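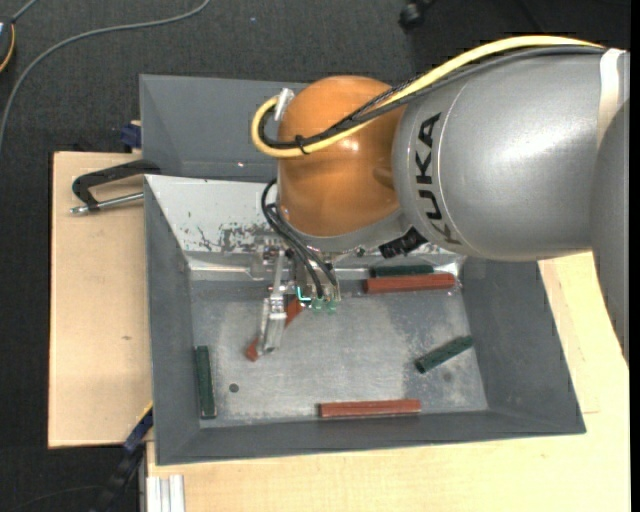
Texto: Iria Lakitz

Los bloques pequeños en forma de barra son de lo más ingrato de guardar. Apilados ocupan poco, pero nadie los apila dos veces, y al final acaban todos juntos en un cajón rectangular. En el taller de Dornadcombe probaron durante años bolsas, latas y estantes con divisiones. En agosto volvieron a la caja gris de toda la vida.

Tiene sus ventajas. El gris no cansa la vista y las paredes evitan que las piezas rueden por la mesa - en madera clara, además, cualquier golpe se nota. El juego Bretavmont trae 203 barras y cabe en una sola caja, sin tapa.

Conviene no llenarla. Con una capa o dos se ve lo que hay y se coge la pieza sin revolver. El resto puede esperar en otra caja, debajo del banco, con la etiqueta hacia fuera.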